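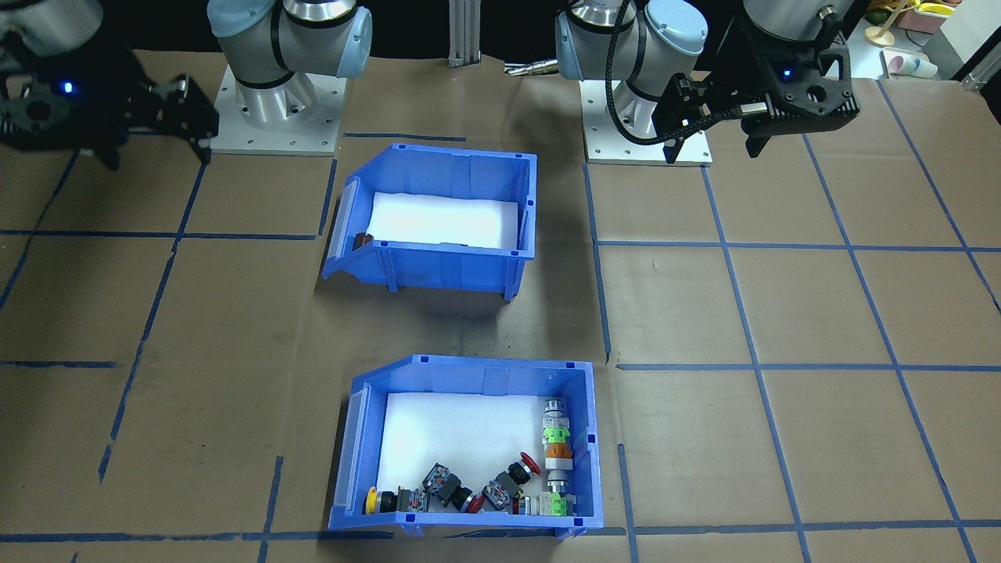 Overhead view, switches in the near bin, one arm at each side of the far edge

Search the archive Go Advanced

Re: [plunitz-users] grasp poses drifting toward the rim
From: Maarten Coppens
2 shares 4 comments

Gobnait, all – quick one, have to leave at five.

Gobnait Geraghty wrote:
> We get the same thing on the Durkura stack. Fixed camera pose looks
> fine, planner is happy, then the wrist camera refine step moves the
> target a centimeter or more toward the bin wall and Plunitz rejects it
> for collision. Only with the small dark parts. Switches with the big
> colored caps are OK. Is this hand-eye calibration or is it the
> segmentation? And are you still running refine with the default
> timeout? I would hate to redo the whole calibration if it's just
> a threshold somewhere.

Don't redo the calibration. Did ours twice last week, no change, waste of an afternoon. It's segmentation, or mostly. Went through the log from Saturday, 2,226 refine calls, and plotted the offset against the mask area. Good masks, small offset. Where the mask grows the center goes with it, always toward the wall.

What I think happens: part is small and dark, floor of the bin is bright, auto exposure picks something in between, and then the shadow along the wall gets the same label as the part. Mask leaks, centroid moves. Planner then does exactly what it should and says no.
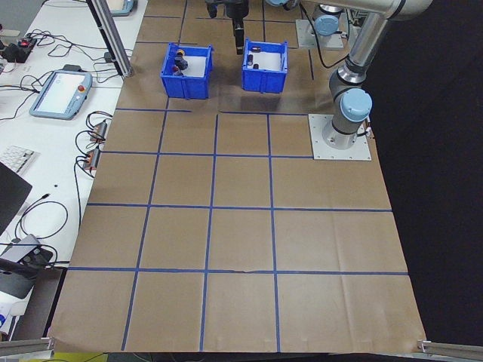

So the order I'd try things in. Fixed exposure on the wrist camera first. We had auto, now 1,000 microseconds and gain left alone. The tape grid stays readable at that so the table registration check still passes, which was my worry. If yours fails there go a bit longer.

Second, refine timeout. Yes we were on the default, 500 ms, and it returns the last partial result when it runs out insted of an error. I consider that a bug. Look in refine_client, the status field is set but no caller reads it. Patch below the sig on the tracker, two lines.

Third – max mask area per class. Ugly but works. For the little cylinders I cap it and fall back to the fixed camera pose if it's over. 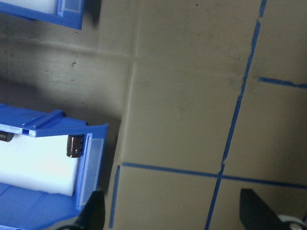

Wrist camera, white inside the bin close to clipping, dark cylinder near the end

The bin model is the other half of it. Plunitz takes the bin as a closed box unless you give it the mesh. Ours have the sloped end, and with the box model there's a chunk of free space it thinks is solid. Any grasp near that end gets thrown out even when the pose is right. Brynjólfsdóttir put a mesh loader in her branch, not merged yet, builds clean for me on the current release. Use the convex decomposition flag or planning gets very slow. I forgot the flag the first time and thought the thing had hung.
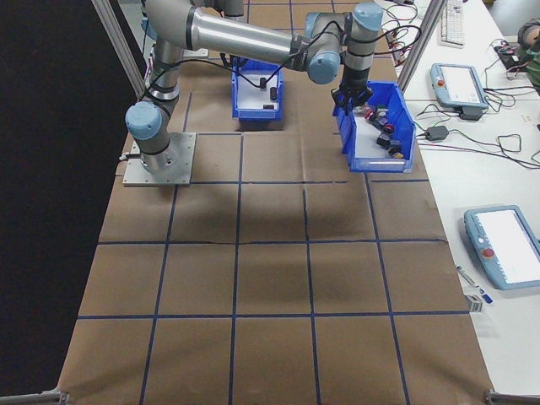
Sampling: I have candidates at 1,000 per target now, down from whatever the default is. With the real mesh you don't need more. Approach direction limited to a cone around straight down, except next to the walls where I let it tilt. Fingers going down close to an edge is where the tilt helps, otherwise it keeps picking the one yaw that clips the rim.

Two-arm case I haven't touched. The second arm is just a static obstacle in the scene file, and if somebody jogs it off its park pose and doesn't reload, the collision world is wrong. Should be read from joint state. Anyone has this working with Groltel bridge? The topic names changed and my config is from before taht.

Gobnait, can you send me a handful of your rejected cases, the mask plus the depth crop is enough. Want to see if the leak goes the same direction with your lighting. Don't need the full bags, they fill up my disk.

Also whoever asked about the overlay colors – debug_view, third tab, not documented.

Maarten

Previous in thread Next in thread
4 comments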